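# Ukanholm kids are walking to school again, and I'm tagging along

Apr 15, 2023

My mother walked me to the end of our driveway exactly once, on my first day of first grade, and after that I was on my own.

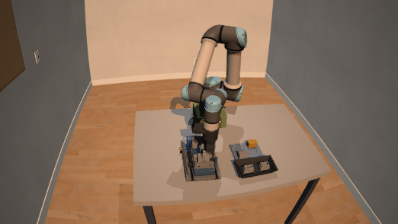
She wasn't being mean about it! Every kid on our street did the same thing, and we picked each other up house by house until there were enough of us to take over the whole sidewalk. So when I heard that Ukanholm Elementary was starting up a walking program this spring, I figured I had to go see it (and maybe get my own two out of the back seat while I was at it).

The idea is pretty simple. There are four routes, each one has a couple of grown-ups on it, and kids join in along the way at set stops, like they would for a bus. The longest route begins out by the old Gilis bakery and takes 25 minutes if the first graders don't stop to look at worms. They stop to look at worms. Plan on 35.

Lotte Willems runs the whole thing. She has three kids at the school and told me she got fed up with sitting in the drop-off line every morning, watching the same gray minivan inch forward. Last fall she sent a survey home in backpacks and got 491 of them back, a lot more than she was ready for. She read them at her kitchen table over most of a month. "So many parents wrote that they walked to school when they were little and wished their kids could," she said. "And then they'd write that they drive six blocks."

I felt that one. We live seven blocks away.

The part that worried most families, me included, was the crossing at Tjoa Avenue. It's four lanes, people come down that hill way too fast, and the old paint had pretty much worn off. The city repainted it over winter break and now there's a crossing guard both morning and afternoon. His name is Holger Solheim, he used to drive a delivery truck, and he has a whistle that I'm pretty sure could be heard in the next county. My daughter thinks he's famous.

I walked with the Tjoa group four mornings in a row. Some things I noticed:

- The fifth graders really do look after the little ones, mostly without being asked. One of them carried a kindergartner's cardboard castle the entire way.
- Kids talk a LOT more when they're walking. I learned more about my son's class in one trip than I had since January.
- Wear real shoes. I wore sandals the first morning and was sorry by the second stop.

Not everybody is sold on it. Griet Declercq, whose son is in second grade, told me she likes the idea fine but has to be at work by 7:30, and the earliest stop is at 7:40. She'd love to see an early group. She also thinks first grade is too young to go without a parent, and I get that. My mother would have laughed at the two of us, but my mother also let us ride around in the back of a pickup, so I don't take all of my parenting advice from 1981.

Lotte says an early group could happen by fall if enough families on the east side want it. She also has her eye on money for reflective vests and a few wagons for the days when everyone has a science project. The bake sale last month brought in $1,184, and the goal is $2,000 by the end of the school year. Ruben Hermans at the school office is taking donations, and he'll happily take your leftover umbrellas too.

Sign-up forms are at the front desk. You need one for each child, with a phone number that somebody will pick up in the morning (yes, that means you, people who keep their phones on silent). Groups go out in rain but stay home for lightning or ice, and Lotte sends a text by 6:45 if a walk is called off. There's going to be a summer version in July as well, going to the library and back, and that one is open to kids from any school.

As for us, we've done two full weeks now. We've been late once, on account of a lost mitten, and my son has asked if he can walk at the back with the big kids instead of up front with me. I said yes - and then I watched him over my shoulder the whole way there.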